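About Us

Hi, and welcome to Mornitz! I'm the person who answers the phone, packs most of the boxes, and writes pages like this one (usually at night, with a cup of tea going cold next to me). We refinish and sell plain tabletops and work surfaces. White ones, pale gray ones, off-white ones that change their mind depending on the window. If you want marble swirls or a butcher block, I'm happy to talk, but I'll probably end up sending you to somebody else.

I started in my garage, with one sander and a stack of old school tables that a district two towns over was throwing out. They had gum under them and ballpoint on top, and I thought, well, somebody should do something about that. I did six of them that first January and sold five. The sixth is still my kitchen table and I'm not giving it up.

These days we're in a proper building on Owen Street, 3,000 square feet of it, which sounded enormous when I signed the lease. About a week later the tops were leaning against every wall and I was walking sideways to get to the bathroom! We've since put up racks. It's better now, mostly.

What we do, in order of how much of it we do: we take in worn tops and refinish them, we cut and finish new ones to size, and we fix other people's paint jobs. That last one grew by itself. A lot of folks try a white table at home with a brush and a free weekend, and then they call me in a voice I've come to recognize. No judgment, I've made every one of those mistakes, including the one with the cat.

Our main line is called the Calier. It's a smooth, flat, matte white top with no pattern and no grain showing through, and it's the thing we're known for, as far as we're known for anything. It took 14 tries to get the finish where I wanted it. Early versions were too shiny, and when you sat down to write a letter you got the ceiling light right in your eyes. Then we went too flat and every coffee cup left its opinion behind. The one we sell now sits in between, and I'm still fussy about it.

People laugh when I say white is hard, but go look at your own table at nine in the morning and again at four. Near the window it's bright and a bit cool, and by the far edge it's drifted into gray. Same paint, same table. I check every top under daylight and under lamps before it goes out, and I run the flat of my hand over the whole thing with my eyes shut. My kids think that part is hilarious. 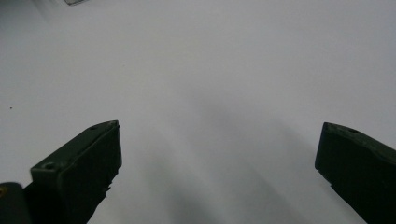

Will a plain white top show every scratch?

Fine scratches hide pretty well on our matte finish, a lot better than they do on anything glossy. Deep ones from a knife or a dragged flowerpot will show, and for those we can sand and recoat the spot or redo the whole top, depending on how far it goes.

While I'm at it, cleaning is the other thing I get asked all the time. Warm water, a soft cloth, a drop of dish soap if dinner was messy. Please skip the scouring powder and those white foam erasers — they polish a shiny patch into the matte and you'll see it forever. For ink, call me before you try anything. I mean it, I'd much rather take the call.

We sell to regular homes first of all, and also to craft rooms, sewing studios, small cafes and a few schools. The biggest order we ever had was 50 tops for Prendis, an art school that wanted every student to have the same blank surface in front of them. We had tops drying in the hallway, in the office, and across the back of my desk. I ate lunch in my truck for a good part of that month. They came out lovely though, and I drove over to see them all set up in rows, and I may have gotten a little sniffly.

Since the garage days we've finished more than 2,000 tops. I keep a notebook with every one in it, size and color and who it went to, so if you bought from us years ago and need a matching leaf or a side table in the same shade, there's a good chance I can look it up. The older pages are hard to read (varnish), but I manage.

A few practical things, because an About page should have some. Custom sizes are fine and we quote them for free. Send me the length, the width, the thickness if you know it, and a note on what the table's for. Rounded corners cost a little extra and are worth it if you have toddlers. We don't make legs, but we'll happily drill for the ones you've got — just bring one along so we get the holes right.

You're welcome to stop by the shop, too. We open at eight and I'm usually around until four. There are sample pieces by the front door that you can borrow and take home for a while, which I really do recommend. Set one where the table's going to stand, live with it through a gray day and a sunny one, and then bring it back and tell me what you think. Park around the side if the front is full, and knock loud if the sander's running.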